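Filed under: Days out > Open days and visits > Robotics

What should we ask on a visit to a robotics workshop?

Our club has a place on the November open day at the Erkthorpe unit. There will be 16 of us and we get 60 minutes, part talk and part trying things. None of us works in the field. I'd like to turn up with a few decent questions. Has anyone been, and what did they show you?

Posted by Phromma, September 2020

Buto
Went last year with a group of 8. The talk was a bit long and the slides were hard to read from the back. The good part was the benches, where you watch small household jobs being done with hand-held grippers.

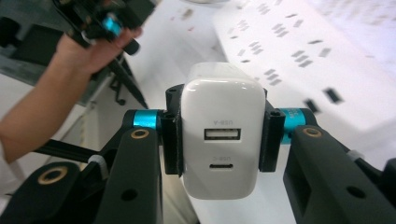
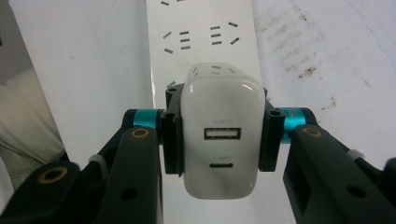 I'd ask how they choose the jobs. Ours were all things you would do at home without thinking, and the staff were happy to talk about why those are hard for a machine. Plugs took up most of our chat. With the charger up against the power strip, the two fingers have it by the sides and the ports face out towards you, so I asked how much error there could be before the pins miss the slots. I got a proper answer, though I didn't write it down. Also ask how many goes at one job they need before it is any use to them – the number surprised me.

Parking is poor. Use the side road.

Bralelo
Agree with most of that. Split into two groups if they let you, as 16 people can't see one bench. We were 38 in all and I spent half of it looking at somebody's rucksack.

Ask what happens when a job goes wrong, and whether they keep the bad attempts. Don't bother asking about prices, they won't say. Tea was free when I went but bring your own cup.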